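1/ ok quick thread before the close, March 9, 2020. oil is the whole story today, everything else is just getting dragged along behind it

2/ Firton cut its price target on Obradović from 34 to 12 this morning. same shop that raised it in January. same analyst team too I think

3/ the note is 12 pages and most of it is debt. 500 million due next year, credit line half used, and nobody is lending to drillers at anything near the old rate

4/ not saying it goes to zero. saying the dividend is gone, they just havent announced it yet

5/ on the other side, Stavari. automation supplier, no oil exposure to speak of, sold off with everything else anyway. down hard at the open, bounced, down again

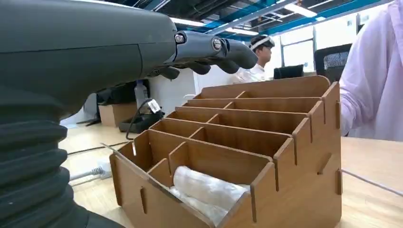 Robot arm and hand, fingers half open

6/ Stavari has net cash and some 1000 customers, none of them a big slice of sales. order book was fine in January. is it fine now? no idea. factory spending is the first thing to get pushed back

7/ so I bought a little. a LITTLE. will add if it gets cheaper, wich it probably will

8/ Clurkov bonds, lots of you asking. didn't touch them. spread looks juicy until you read the covenants, and I did, twice, over coffee

9/ trading halt this morning means a lot of limit orders filled at prices people didnt expect. check your fills. mine were off on two

10/ back after the close w/ numbers. not advice, do your own homework etc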